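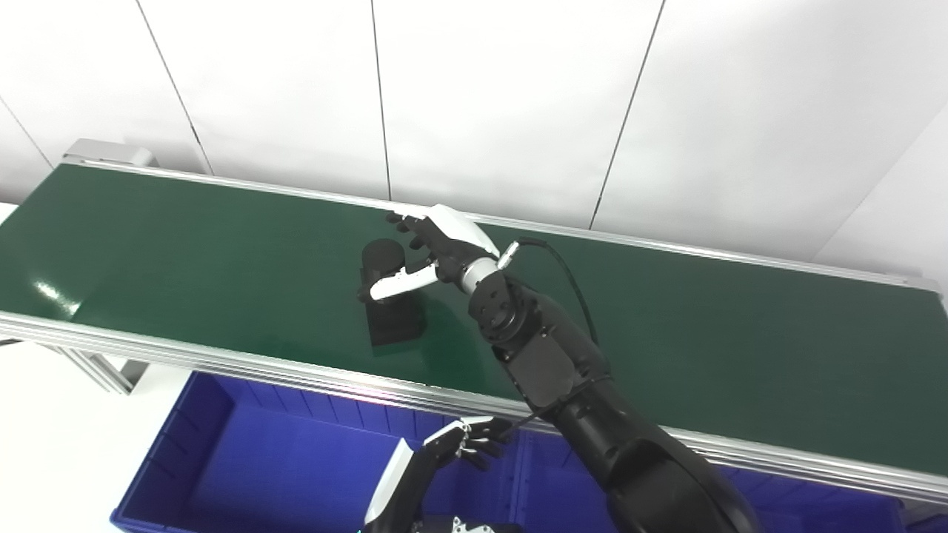 Chapter 14
Stock, Flow and the Cost of Waiting

Learning aims
By the end of this chapter you should be able to:
explain the difference between raw materials, work in progress and finished goods;
calculate the rate of stock turnover from a set of accounts;
describe the main costs of holding stock and of running out of it;
read and draw a simple stock control chart.

Key terms
buffer stock, lead time, reorder level, stock turnover, work in progress

14.1 Why businesses hold stock

Every business that makes or sells goods has money tied up in things it has not yet been paid for. A bakery holds flour, a furniture maker holds timber and half-finished chairs, and a shop holds whatever is on its shelves and in its back room. These goods are known together as stock, or inventory. In the balance sheet they appear under current assets, on the assumption that they will be turned into cash within a year.

Stock is usually divided into three classes. Raw materials have been bought in but not yet worked on. Work in progress has entered production and is waiting for, or passing through, a further stage. Finished goods are ready for sale. The same article may belong to different classes in different firms: a zip is finished goods to the zip maker and raw material to the firm that sews it into a coat.

Case study: Gincombe Kettles

Gincombe Kettles makes one model of kettle at its works in Vusthorpe and sells it through a warehouse at Zusside. Heating elements are ordered from a single supplier, and the lead time is 14 days. In November the stores held 2808 elements. The works uses 46 elements a day and is open every day of the year.

The production manager wishes to keep a buffer stock equal to 35 days of use. The finance department considers this too high and points to the rent paid on storage. Orders for kettles rise in the winter, and the supplier has twice delivered late.

Before reading on, work out how many days the November stock would last if no further elements arrived. Then find the reorder level that would protect the buffer stock the manager has asked for. Keep your working, as you will need it again in section 14.3.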